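Filed under: Sheds, Desks & Small Machines

Guillot handheld label printer: a review by someone with too many seeds

I save seeds. It started with one good tomato and has ended with 272 packets, most of them old envelopes with a single word in biro. The word is often "beans". I've got climbing beans, dwarf beans, a purple one that goes green in the pot and a speckled one from a swap day in Flindia, and every one of them was filed as beans. In a bad spring I planted the same variety along both sides of the fence and then stood about waiting for the difference to show itself.

So I bought a label printer. The Guillot isn't the cheapest (that would be a strip of masking tape) and at $335 it had better be good at something. I bought it from Gritgate, whose website says delivery takes three days and whose courier has his own views.

The promise on the box is "order in minutes". My minutes went like this. Charging, an evening. Downloading the app, quick. Making an account so that the app would let me print the word "beet", longer than I'd care to put in writing. It wanted my date of birth. I gave it one.

Once it's going, though, the printing is lovely. Crisp black on matte white, small type still readable without my glasses, and the tape cutter goes through cleanly nearly every time. The adhesive sticks to paper, glass, painted tin and, if you set a label down face-up for one second, your sleeve. I put a few on jars in the bottom of the fridge in June and they haven't lifted or gone grey at the edges.

I'd also been warming to the idea of a proper grid, every variety in its own square with a letter across the top and a number down the side. It's a seductive way to think. You start picturing the whole vegetable patch as a spreadsheet.
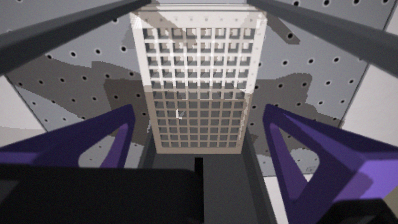

Eight across, twelve down: ninety-six square openings.

The Guillot has a sequence mode meant for exactly this. Tell it where to start and where to stop and it runs off A1, A2, A3 and so on while you make a cup of tea. It did 46 of them without a hiccup, then decided the cartridge was empty. It wasn't. Opening and closing the lid persuaded it to carry on, starting again from A1.

The cartridges are my main grumble. They cost $19 each and the machine feeds out a thumb's width of blank tape before every separate print job, presumably to clear its throat. If you do your labels one at a time, as I do, because I find another envelope in a coat pocket every second day, a good part of what you're paying for goes straight in the bin. Batch them up and the waste drops right off. I have never in my life batched anything up.
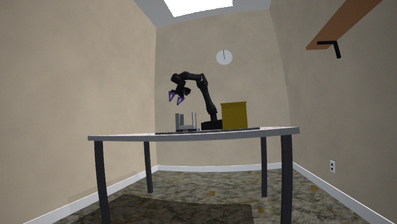 Battery life is better than I expected. I've charged it twice, and one of those was for moral support. The keypad is another matter. The keys are rubbery and close together, and the delete key sits next to print, so I now own a very handsome label reading "CAPSICM". There's a symbols menu with a snowflake, an anchor and four kinds of arrow, but no degree sign, which you'd think would have come up.

I borrowed the rival Dudunov for a weekend to be fair about it. It's lighter, the keys are nicer and it doesn't want to know when you were born. Its labels also fell off everything by Monday. If you only label things for the length of a dinner party, get the Dudunov.

Would I buy the Guillot again? Yes, probably on sale, and I'd use the keypad and skip the app altogether. The beans have their own names now. I still can't identify eleven envelopes, so those have been neatly and permanently labelled "beans?"

Print quality: very good
Keypad: for smaller fingers than mine
Tape: dear
App: no

More from this section
Three secateurs and a blister
The compost thermometer I didn't need
Folding kneelers: getting down is the easy part
Rain gauges, compared during a drought

Contact us | Copyright, all rights reserved | Back to top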